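Keep the Branch Library Open on Saturdays

The town council wants to close the Keltutwood branch library on Saturdays to save money. I think it is a mistake, and I say so as someone who usually votes for the cheaper option.

The branch serves 3000 people on the east side. Most of them work Monday through Friday, and the branch shuts at five. Take away Saturday and a parent with a regular job has no way to bring a child in. The main library is open, but it is two buses away.

Council member Nuno Rebelo has pointed out that checkouts are down. They are. Checkouts don't tell you who came in to read the paper, print a job application or sit somewhere cool in June. The council's report leaves those people out, and it should have asked the desk staff before it was written.

The saving is also small. Closing on Saturdays cuts $400 a week from a budget that just found money for new signs downtown. I have nothing against signs, but I would put them off for a year.
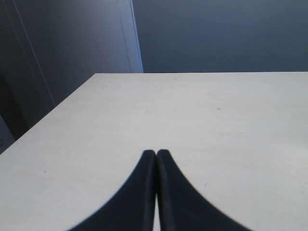 If hours must be cut, cut Tuesday mornings, when the place is quiet. Margarida Patrício suggested this at the last meeting and got no answer. She should get one before the vote.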